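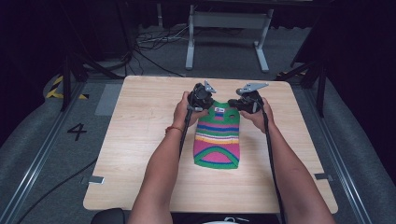
ホーム　本のこと　日記データ　訳者ノート　連絡先

bandimon-diary README

こんにちは！このリポジトリには、タマーラ・メリニチュク(Tamara Melnychuk)の日記を文字に起こしたテキストと、そこから作った索引が入っています。タマーラは私の母方の祖母で、日記帳は2冊、どちらも表紙に手書きで「Bandimon」とあります。祖母が子どものころ住んでいた通りを、家族がそう呼んでいたんだそうです。地図を探しても出てこないので、正式な地名ではないと思います。ご存じの方がいたらぜひ教えてください。

もともとは、去年Prellisという小さな出版社から出してもらった回想録『バンディモンの窓』のための作業ファイルでした。初版は1000部。本に入れられたのは日記のほんの一部で、読者の方から「残りも読みたい」というお便りをいただいて、それならもう全部出してしまおう！と思い立ったわけです。

中身

diary.tsv　本体です。1行が日記の1項目で、全部で2382行あります。
people.tsv　日記に出てくる人の一覧。あだ名と本名の対応つき(わかった分だけ)。
places.tsv　通り、店、駅など。座標は入れていません。
notes.txt　私の独り言みたいな注釈。読まなくても困りませんが、書いていていちばん楽しかったのはこれです。

diary.tsvの列

id　通し番号。祖母が書いた順であって、日付順ではありません。祖母はよく、前のほうの余白に戻って後日の出来事を書き足す人でした。
vol　日記帳の番号(1か2)。
date_orig　祖母の書いたとおりの日付。「聖人の日の次の日」みたいなのもそのまま残しました。
date_guess　私の推定。自信がないときは空欄です。
text　原文。綴りは直していません。
text_ja　私の日本語訳。まだ埋まっていない行もあります。
hand　誰の筆跡か。TMが祖母、LVがリュドミラ・ヴァクレンコ(Liudmyla Vakulenko)、?が不明。

LVについて少しだけ。リュドミラは祖母の学校時代の友だちで、二人は日記帳を交換していた時期があるんです。だから途中で急に口調が変わって、祖母の帽子の趣味をけなす文章が出てきたりします。最初に読んだときは祖母が自分で自分の悪口を書いているのかと思って、しばらく悩みました。本の第4章でもこの取り違えをしていて、第2刷で直してもらう予定です。お持ちの方、すみません。

文字起こしのやり方

全部、私が日記帳を見ながら手で打ちました。読めない文字は[…]、読めるけれど怪しい語は後ろに(?)をつけています。1冊目は鉛筆書きで、真ん中あたりがかなり薄れています。12月の項目はとくにひどくて、丸ごと[…]のところもあります。インクの染みの下は無理に読みませんでした。

言葉は基本的にウクライナ語ですが、ポーランド語とドイツ語がしょっちゅう混ざります。同じ文の中で切り替わることもあるので、言語の列を作るのはあきらめました。機械で判定しようとする方は覚悟してください(笑)

よく出てくるのに意味がわからない言葉

Gustotik　お菓子の名前らしいです。「Gustotikを買ってもらった」「Gustotikが硬くて歯が痛い」など。母は飴だと言い、叔父は絶対にビスケットだと言い張ります。訳では「グストチク」とカタカナにしました。

Wieser　人なのか店なのか、いまだに決められません。「Wieserへ行く」と「Wieserが怒っている」の両方があるんですよね。店主の名前がそのまま店の名前だったのかなと思いつつ、people.tsvとplaces.tsvの両方に入れてあります。集計するときは二重に数えないようご注意を。

入っていないもの

存命の方の名前と住所、それから親戚に頼まれた数か所は外しました。外した部分は行ごと消さずに、textを[非公開]としてあるのでidは飛びません。日記帳のページ画像は公開していません。間にはさまっていた手紙も、書いた方のご家族とまだお話ができていないので、今のところ入れていません。

使うときのお願い

原文も訳も、引用や授業での利用はご自由にどうぞ。訳をまとまった分量で印刷物に載せたいときは、先に一言いただけるとうれしいです。本と日記データで文章が食い違っている箇所は、データのほうを信じてください。本では読みやすいように、つなげたり縮めたりしています。

間違いを見つけたら、idと「こう読めるのでは」というご意見を送ってください。ガリツィア方言に詳しい方、大歓迎です！返事は遅めですが、必ず全部読みます。

更新メモ

8月18日　hand列の?をいくつかLVに変更。リュドミラの「ж」の書き方に癖があるのにやっと気づきました。
その前　places.tsvの駅名の重複を整理。
次にやること　2冊目の後半のtext_jaを埋める。notes.txtの誤字も直す(たくさんあります)。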